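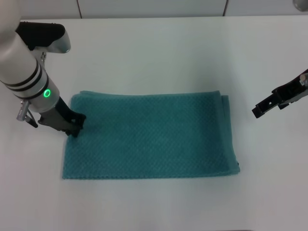 Teleoperation Demonstrator, Towel and Linen Tasks
Clitik, Grindale site
Two positions, fixed term with possible extension

Clitik records bimanual manipulation data for training robot policies on household textiles. The Grindale cell runs two arms with parallel grippers, operated from a leader station behind the safety line. We are hiring two demonstrators to perform folding and stacking tasks by remote control and, for a smaller share of the schedule, by hand guiding the arms directly.

The towel set stands at 1,571 accepted episodes as of June. The next phase, named Cadham, extends it to multi-layer folds and to re-grasping fabric that is already folded.

Duties
Run scripted folding episodes at the leader station, target 50 accepted episodes per shift.
Reset the table to the start state listed on the task card before each episode.
Check the wrist camera views for exposure and focus at the start of each block.
Flag episodes with slips, double grasps or dropped fabric in Tse, our labeling tool. Do not delete them.
Log arm faults and stop work when the supervisor calls a hold.

Operators work mainly from the wrist views once the grippers are close to the cloth. At that range the useful cues are small: the change from woven texture to flat hem, the gap between one layer and the next, the line of a seam. Applicants should be comfortable judging fabric edges on a monitor for long periods.

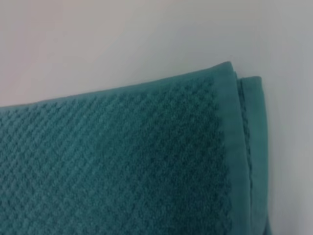

Requirements
Steady two-handed coordination. Experience with teleoperation, CNC jogging, surgical simulators or similar equipment is useful but not required.
Normal or corrected vision, including depth judgment from flat video.
Ability to repeat one task to a written procedure without improvising.
Basic written English for episode notes.
Availability for at least 3 shifts per week.

Training
New demonstrators complete two paid weeks before their episodes count toward the dataset. Week one covers hand guiding, joint limits and the stop procedure. Week two is at the leader station, starting with single folds and moving to stacked layers. Grasp placement on a rounded fold takes most people the longest to learn -- the gripper has to take the number of layers given on the task card, and the wrist view shows the fold from one side only.

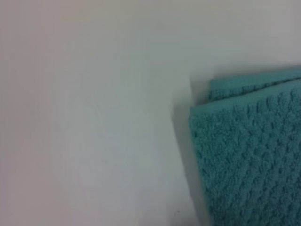

Wrist view, folded side of a towel, Grindale cell.

Conditions
Shifts are four hours with a break every 50 minutes. Pay is hourly and does not depend on episode count. Motion and video data from the cell are retained by Clitik. Operator audio is not recorded.

To apply
Send a resume and a short note on relevant hand or machine work to Ursina Thaler, Data Operations, Clitik, through the careers form. Put "Cadham demonstrator" in the subject field. Applications close Fri 31 August. Shortlisted applicants will be invited to a practical session at the leader station -- no preparation is needed, and travel within the region is reimbursed.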